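Lo que cuesta una mesa con dos brazos

Antes de pedir presupuesto para automatizar el colgado de prendas conviene saber qué partidas se olvidan. Tres responsables de compras repasan las suyas.

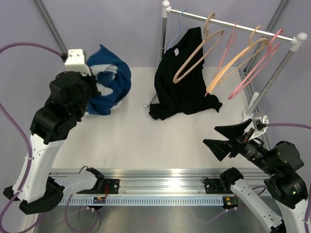

Dos brazos robóticos, una camiseta negra y un perchero con las perchas vacías sobre la mesa de trabajo.

17/07/2022

Rocío Bedoya lleva las compras de Cledham, una lavandería industrial que también prepara pedidos para tiendas. En diciembre presentó a la dirección una hoja con una sola línea: dos brazos, controlador y pinzas. Se la devolvieron el mismo día con una pregunta a lápiz en el margen: «¿Y la mesa?».

La pregunta era buena. En un puesto de este tipo los brazos son la partida más visible y la que mejor se compara entre proveedores. El resto llega en facturas pequeñas: perfil de aluminio para la base, soportes, cableado, fuentes de alimentación, paneles laterales. En el primer puesto de Cledham esa segunda lista sumó 2.326 euros, sin contar horas de montaje. Bedoya la incluye ahora en una pestaña aparte y pide que cada proveedor la rellene.

Las pinzas merecen un apartado propio. Un modelo de dos dedos sirve para empezar, pero la tela exige probar varias formas de punta y las puntas se gastan. Attila Vincze, técnico de mantenimiento en Flolance, recomienda comprar desde el principio un juego de recambio por brazo. En su taller cada juego sale por 82 euros y se cambia en un rato. Lo caro fue la vez que no había ninguno en el almacén y el puesto estuvo parado hasta que llegó el pedido.

También hay que presupuestar lo que se manipula. Camisetas de varios tejidos y colores, perchas de distintos grosores, un perchero estable que quepa en la mesa. Es material barato y casi nadie lo anota. Flolance gastó 600 euros en ropa y perchas durante el primer año, la mayor parte en prendas oscuras, que al equipo le costaba más localizar con las cámaras. Vincze aconseja comprar las perchas en la misma tienda que el cliente final. Una percha fina y otra gruesa no se agarran igual, y descubrirlo en la entrega sale mal.

La tercera partida son las horas. Araba Dramani planifica la producción en Mahawong y reserva para cada puesto nuevo un periodo de ajuste en el que no espera ninguna prenda terminada. El año pasado el ajuste consumió más de 942 horas entre dos personas. Su consejo a quien compra por primera vez es pactar ese periodo por escrito, con una lista cerrada de prendas y un criterio de aceptación que se pueda comprobar en planta.

¿Comprar o alquilar? Dramani alquiló el primer puesto y compró el segundo. El alquiler le permitió devolver un brazo que se quedaba corto de alcance para el perchero, algo que sobre plano parecía resuelto. A cambio, el contrato no cubría las pinzas ni los cables, y los desplazamientos del técnico se facturaban aparte. Si se alquila, hay que leer esas dos cláusulas antes que la cuota.

Bedoya volvió a presentar su hoja en primavera, esta vez con cuatro pestañas: equipo, mesa, consumibles y horas. La dirección aprobó un puesto y aplazó el segundo hasta tener los datos de medio año. El pedido de recambios salió con el de los brazos.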